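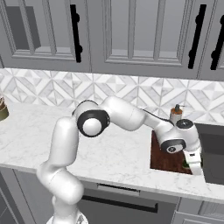
Figure 1. Kitchen with a sink set into the counter (computer rendering).

## Week 6: Water use in the home

Readings: Allard chapter 4, and the Jivau case study on the unit site. Bring a calculator to the tutorial.

### Where household water goes

Indoor use is normally split by fixture: shower, toilet, washing machine, kitchen and bathroom taps, dishwasher, leaks. Outdoor use is metered with the rest but behaves differently, as it follows the weather. For most of this unit we deal with indoor use only.

A *fixture* is the point where water leaves the pipe. An *end use* is what the water is for. A kitchen tap is one fixture with several end uses - drinking, cooking, rinsing, filling the sink - and a single meter on the property can't tell them apart. Logging meters get part of the way by recording flow at short intervals and matching the shape of each draw.

### Worked example: Jivau

The Jivau household used 482 litres a day in total over the October reading period. Of this, 342 litres were indoor.

- Outdoor: 482 - 342 = 140 L/day
- Shower and toilet combined: 231 L/day
- Kitchen tap: 46 L/day
- Everything else indoors: 342 - 231 - 46 = 65 L/day

The kitchen tap is 46 / 342 = 13.5% of indoor use. Use the indoor figure as the denominator, not the total. Marks were lost on this last year.

### Flow rate and volume

Volume = flow rate x time. A tap running at 9 L/min for two minutes uses 18 L. An aerator that brings the flow down to 6 L/min saves 6 L over the same two minutes, but saves nothing when you're filling a pot, which takes the same volume and just fills slower. Allard calls these *timed* and *volumetric* uses. Know the difference for the test.

### Greywater

Shower, basin and laundry water is greywater. Kitchen water is often treated separately on account of fats and food scraps. Rules vary by state and council, so check before citing a limit in your report.

### Before the tutorial

1. Redo the Jivau figures per person for a household of three.
2. Read the Dumis data sheet and sort its end uses into timed and volumetric.
3. Ginting, section 2 only - skip the appendix on pressure.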